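Pay for the Meter Reading You Can Check

Dilwyn Rosser

The Adton water utility bills by estimate in two quarters out of four. The stated reason is cost: a manual read of all 2,530 connections takes a crew most of a month. The saving is real but small, and it is paid for by customers who carry the error until the next actual read.

An estimate is a forecast based on the same period last year. It works for a household whose habits do not change. It fails when a tenant moves out, a toilet valve sticks or a buried line splits. In the last case the estimate hides the leak for up to 3 months, and the correction arrives as a single bill. Divina Abella, who rents on Juvau Street, received one in August and is still paying it down.

The utility's answer is radio meters across the whole district. I would start smaller. Let customers submit their own dial readings, and send a reader to 100 addresses each quarter, drawn at random, to test them. Buenaventura has done this for years. Errors there tend to be misplaced digits, and a simple range check catches most of them before billing.

Radio meters may still be worth buying when the present stock wears out. The purchase should be judged on battery life and replacement cost – two figures missing from the current proposal. Until they are supplied, the board should end estimated billing and defer the rest. 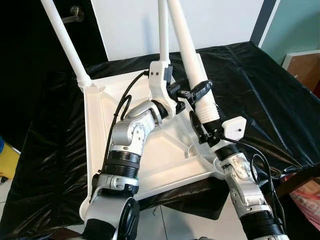
Jointed arms over a table covered in black plastic sheeting.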